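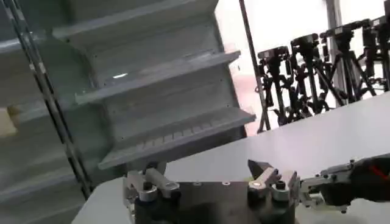

*Light gray stepped shelving unit beside the white tabletop.*

Print this page | E-mail this page

Filed under: Household Objects > Shelving & Storage > Data Cards

# Kustik Stepped Shelves

Kustik is a collection of pictures and short written notes on stepped shelving units and the tables that stand next to them. It covers putting things on shelves, taking them off again, and moving them between a shelf and a tabletop. This card describes the shelving part of the collection. The drawer part has its own card.

## Contents

- 3865 picture and note pairs
- 46 shelf layouts
- 7 object groups
- 2 table positions (left of the unit, right of the unit)

A layout is one arrangement of objects across the shelves and the table. Some layouts have nothing on the shelves at all. These are kept in the collection and are marked `bare` in the layout column.

## Object groups

1. Cups and mugs
2. Bowls
3. Small boxes
4. Jars with lids
5. Folded cloths
6. Paperback books
7. Mixed (anything from two or more of the groups above)

Groups were picked from what people told us they keep on open shelves at home. Glassware was dropped early. Potted plants were considered and left out.

## Shelf names

Shelves are named by height, counted from the top, using only the ones that can be seen in a given picture. The top one visible is `s1`, the next one down is `s2`, and so on. This means `s1` in one picture may not be the same physical shelf as `s1` in another. If you need names that stay fixed across a whole layout, use the `shelf_fixed` column, which Maarja Raudsepp filled in by hand.

The table is always `t`. If the tabletop shows up in two separate parts of a picture, both parts are still `t`.

## Files

```
kustik/
 pictures/
 notes/
 layouts.csv
 objects.csv
 changes.txt
```

Each note has the same base name as its picture. Notes are plain text, one to four sentences long. `layouts.csv` has one row per layout:

| Column | Meaning |
|---|---|
| layout | layout name |
| group | object group, or `bare` |
| table_side | `left` or `right` |
| shelf_fixed | fixed shelf names, top to bottom |
| checked_by | initials of the second reader |

`table_side` is judged from the front of the unit. It does not always match the side the table appears on in a picture taken at an angle.

## How the notes were written

Gergely Veres and Charmaine Joubert wrote the notes. Ayanda Zwane read all of them a second time and fixed the ones that named the wrong shelf. Writers were asked to:

- name the object first, then where it is
- use "on" for shelves and the table, and "in" only for boxes and bowls
- say "edge" for the front lip of a shelf
- leave out color unless two objects of the same kind are present
- write "unclear" when an object is mostly hidden

Some early notes say "ledge" or "step" where later ones say "shelf." We left these as written. If you are searching by word, search for all three.

## Known problems

Light gray shelves against a light background can be hard to separate, mostly along the upper edges. The soft shadow under a shelf lip has been marked as an object in a few notes. Corrections are listed in `changes.txt`.

White bowls on the white tabletop are undercounted in the mixed group.

Folded cloths are described unevenly. One writer says "towel," the other says "cloth," and both words refer to the same items.

Books placed flat are labeled the same way as books standing up. A column for this was planned but has not been added.

## Not covered

The collection has no weights, no shelf load ratings, and no assembly steps. Shelf depth was not measured for every layout, so please don't use the notes to work out whether something will fit.

## Changes

**09/06/2023** Second reading finished. Duplicate bowl notes removed. `table_side` added to `layouts.csv`.

**Earlier** First full set, without the mixed group.

## Contact

Questions about shelf names go to Maarja Raudsepp. Corrections to notes go to Ayanda Zwane. Please include the layout name and the base name of the file.

Tags: shelving, tabletops, storage, home objects, README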